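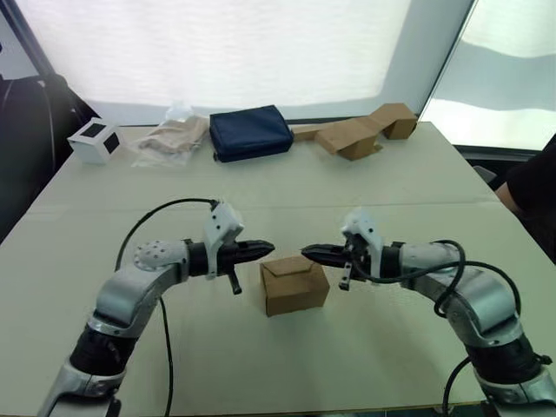
Call for Participants: Two-Arm Packing Project, Summer Session

The Cleson Robotics Club is looking for new members to join its summer student project. The work is on small carton handling with two robot arms at one table. Members write the motions, run them, record the results and fix what needs fixing. The club provides the equipment and bench time. Participants provide their own laptop.

The project started in April as a six-week class taught by Imani Yazzie. The class covered basic arm control, and several of the students asked to keep going with a harder task. They picked cardboard. A carton has flaps, the flaps bend, and a blank that has been folded a few times does not act like a new one. Two grippers have to work on the same piece without hitting each other, and most of the club's time goes into that.

What participants will do

Each person joins one of two groups. The motion group writes and tests the arm programs for folding and closing, and for moving small items such as pouches and bags. The records group keeps the run log, labels the recordings and checks them for missing camera data before anyone uses them. People can switch groups once, at the halfway point.

Everyone takes a turn as table operator. The operator sets out the objects, starts the run, stays beside the table and stops the arms when needed. Operator training is done in the first session and has to be finished before a participant works at the table.
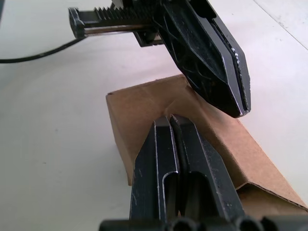

Folded board is also hard on a program that was written for a flat sheet. The creases change where a finger can get hold of the edge, and a grip that is a little too high or too low will shift the whole piece. The motion group will spend the first two weeks on approach height and finger angle alone. This is slow, repetitive work. Applicants who mainly want to build new hardware should look at the Beser line-follower team, which has its own call.

By the end of the session the club wants 1000 logged runs that pass the records check. Last term's class finished with 40. A short written report is due in the final week, and each participant writes one section of it under their own name.

Who can apply

Applicants must be 16 or older and enrolled in a high school, community college or university. No robotics background is required for the records group. The motion group needs some programming experience in any language – a school course is enough. Both groups need people who can arrive on time, since a run cannot start without an operator and at least one other person present.

There are also two paid positions for college students:

Bench assistant. Sets up the table before each session, checks cables and grippers, and keeps the parts shelf in order. Must be able to read a wiring diagram. Stipend of $2120 for the session.

Student lead. Plans the run schedule, reviews the log with the records group and puts the final report together. Must have finished the April class or have similar lab experience. Stipend of $2675 for the session.

All other places are unpaid. There is no fee to take part.
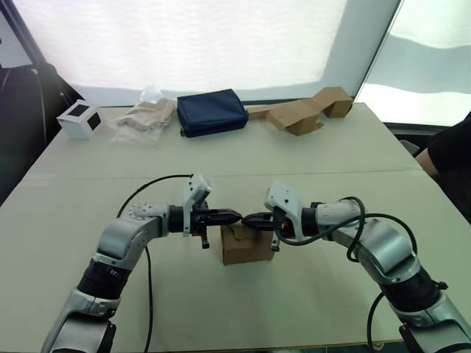 Time and place

The group meets two afternoons a week, three hours each, in the second-floor lab of the Lins Building. The full schedule is sent out with the acceptance letter. Participants may miss two meetings. After that the place goes to the next person on the waiting list.

Long sleeves should fit close at the wrist, and long hair must be tied back. Food and drinks stay in the hallway.

How to apply

Send one page with your name, school, year and the group you prefer. Include a short description of something you made or repaired, and what went wrong with it. Applicants for the paid positions should add a resume and one reference. Participants under 18 need a signed form from a parent or guardian, available at the front desk.

Applications are due 5/29/23. Verna Thibodeaux reads the project applications and Emmett Delacroix handles the two paid positions. Questions about access to the building or the lab can go to the front desk.

14 shares 3 comments

Contact | Cleson Robotics Club, Lins Building | All rights reserved | Back to top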